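Sketo Seletero: cuatro meses con una pala de 46 euros

Llevaba tiempo queriendo escribir sobre esta pala, pero soy de las que necesitan usar las cosas una buena temporada antes de opinar, y además entre el trabajo y la mudanza de mi hermana se me ha ido pasando el invierno sin encender apenas el ordenador. La compré en enero y estamos ya en mayo, así que creo que va siendo hora de contaros qué tal, con sus cosas buenas y con las que no me han gustado tanto (que alguna hay).

Primero os sitúo un poco, para que sepáis quién os habla. Juego al tenis de mesa desde hace seis años, empecé de mayor y empecé tarde para casi todo lo que importa en este deporte, pero le pongo un cariño enorme. Entreno dos tardes por semana en el club de Valcárcel y en la liga local ando con 1215 puntos, lo que en cristiano quiere decir que gano a los que vienen por pasar el rato y pierdo con cualquiera que tenga un saque decente. O sea, una jugadora de nivel medio tirando a modesto, de bloqueo y paciencia, con una derecha que aparece cuando le apetece. Si vosotros atacáis a dos metros de la mesa con mucho efecto, tomad lo que sigue con cautela, porque buscamos cosas distintas.

Venía de una Sovex que me había durado casi cinco años y a la que le tenía un apego ridículo. La goma estaba ya lisa como un plato y resbalaba, la madera se había astillado por un canto de tanto darle a la mesa en los liftados bajos, y Danica Hájek, mi compañera de dobles, me amenazaba cada semana con tirarla a la basura. Fue ella la que me prestó su Seletero una tarde entera, y al llegar a casa la encargué sin mirar ninguna otra. Me costó 46 euros con funda, gastos de envío aparte, y llegó en tres días en una caja de cartón bastante escueta, cosa que agradezco, porque esos estuches de plástico duro acaban siempre en el fondo de un cajón.

Lo primero que me gustó fue el mango. Tiene listones a lo largo, en amarillo, con líneas finas más claras entre medias y los cantos en un rojo oscuro, casi granate, y ya sé que esto no mete ni un punto, pero después de años con un mango marrón y soso me hace ilusión sacarla de la funda. Es de los rectos, ni muy grueso ni muy fino. Yo tengo la mano pequeña y lo abarco bien, aunque a Tineke Verbeke, que me saca una cabeza y tiene unas manos como raquetas, se le queda corto y dice que le baila el meñique. Si usáis talla grande de guantes, probadla antes si podéis.

El barniz del mango, en cambio, no me convence. Viene demasiado pulido, y en cuanto sudas un poco notas que se te va girando en los golpes de revés. Lo resolví al segundo entrenamiento con una pasada muy suave de lija fina, de grano 600, solo por la zona donde apoya la palma y siempre en la dirección de los listones. Tardé cinco minutos y cambió muchísimo. Tapad bien el canto de la goma con cinta de carrocero si os animáis, que yo no lo hice y me pasé la tarde soplando polvillo. Y, por favor, no lijéis las franjas de color con entusiasmo, que me da pena solo de pensarlo.

En cuanto al juego, os diría que es una pala tranquila y muy agradecida. La goma roja, que es la que uso de derecha, agarra bien sin ser pegajosa, y perdona bastante cuando llegas tarde a la bola. En bloqueo es donde más la disfruto: pones la pala, aflojas un poco la muñeca y la bola vuelve corta y bajita, sin salir disparada como me pasaba en los primeros meses con la otra. En los cortes también va muy bien, con un tacto blando que te deja sentir la bola y decidir cuánto la quieres cargar. Con el saque lateral he mejorado (o eso quiero creer, Danica opina que es que por fin lo practico).

Donde se queda corta es en el remate. Si la bola viene alta y le quieres dar con todo, tienes que poner tú el brazo entero, porque la pala ayuda poquito. Contra gente que defiende lejos de la mesa me he visto rematando cuatro y cinco veces seguidas el mismo punto, con el corazón en la boca, para terminar mandando la última a la red. En un partido de febrero se me hizo larguísimo. Para aprender a colocar la bola es una maravilla, pero quien quiera potencia fácil se va a aburrir con ella.

La goma negra merece un párrafo aparte, pues salió un poco peor. Es más dura, y durante las primeras semanas me mandaba los reveses largos sin que yo entendiera nada. Luego se fue asentando, o me fui asentando yo, y ahora estamos en paz. Eso sí, por ese lado apareció en marzo una burbujita junto al borde, del tamaño de una lenteja. Escribí a la tienda con el número de pedido, que acababa en 2162, y me contestaron con mucha amabilidad y me mandaron una lámina de repuesto, que todavía no he pegado por pura pereza.

Me preguntabais varias en los comentarios de la entrada anterior por los acabados de la parte de abajo, donde termina la goma y empieza el mango, que es donde se suele ver si una pala está hecha con mimo.

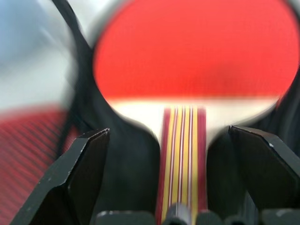 La Seletero por el lado rojo, con la madera clara asomando bajo la goma y las franjas amarillas del mango.

Esa zona de los hombros, donde la madera se estrecha, es donde apoyo el índice y el pulgar, y en la mía venía un pelín áspera. La repasé con la misma lija, apenas dos toques, y ya no me ha vuelto a salir la rojez que me salía en el dedo. La madera es clarita y se ensucia con mirarla, así que si sois de las maniáticas id haciéndoos a la idea, o pasadle una gamuza seca al terminar.

De limpieza, lo de siempre: una esponja apenas húmeda por la goma, secar al aire y a la funda. La funda, por cierto, es bastante floja de cremallera y la mía ya se atasca. He vuelto a usar la vieja de la Sovex, que está hecha un trapo pero cierra.

¿La volvería a comprar? Sí, y de hecho le he regalado una a mi sobrina, que está empezando y le pega a todo como si le debiera dinero. Si alguien la tiene con otra goma montada en el revés, que me cuente cuál, porque cuando gaste el repuesto me gustaría probar algo más blando.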